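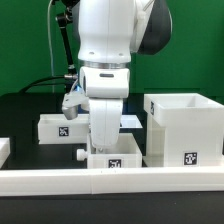 Andcombe workshop visit: the sorting cell

Stekach opened its Andcombe workshop to visitors one afternoon in May, and I signed up for the part about upkeep. I look after a small cell at my own job and wanted to see how other people keep theirs going.

The cell we were shown has a white arm over a black table, with white open bins and one tall box inside a low white rail. Bins and box carry printed square markers. Hidayah Khoo led the tour and began with those. Before each shift the arm is sent over the markers and the software compares what it reads with the stored layout. If a bin is off by more than 2 mm, the run doesn't start and somebody has to push the bin back.

The markers are wiped with a dry cloth. They used to use a spray cleaner, and it made the print go gray. A marker that fails to read three times gets replaced, and the bin is taught again from scratch, which takes them 49 minutes with the checks.

Next came the small camera by the gripper. It gives the close view when the fingers are spread on either side of a part, and bright white plastic is hard on it. Rachid Radwan keeps a printed sheet of exposure settings taped inside the cabinet door. He changes one value at a time and writes down the old one first. The lens is cleaned every morning, the finger pads are checked for wear at the same time, and the bolts on the fingers are tightened to the value on the sheet.

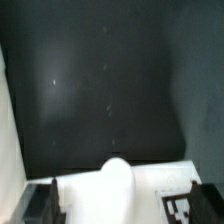 Shaimaa Slaoui asked whether white bins were a mistake to begin with, and said her shop had gone over to matte gray and cut its missed picks that same month. Hidayah said they had a set of gray ones on order from Satuvska, but the tall box would stay as it is until the autumn.

We then talked about cables. The ones that move with the arm are changed on a calendar, with no waiting for a fault. Two spares hang on a hook behind the cabinet, already labeled. I plan to copy that.
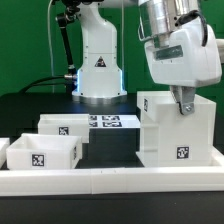
Reaching into the tall box

Going down into the tall box is the move that gives them the most trouble. The fingers have little room near the walls, so the arm slows down for the last 5 cm and stops if the force goes over its limit. After a stop they back the arm straight up by hand control, look at the fingertips, and run the marker check again before restarting.

Questions ran until 3 p.m. The workshop takes visitors again in the fall, and sign-up is at the front desk.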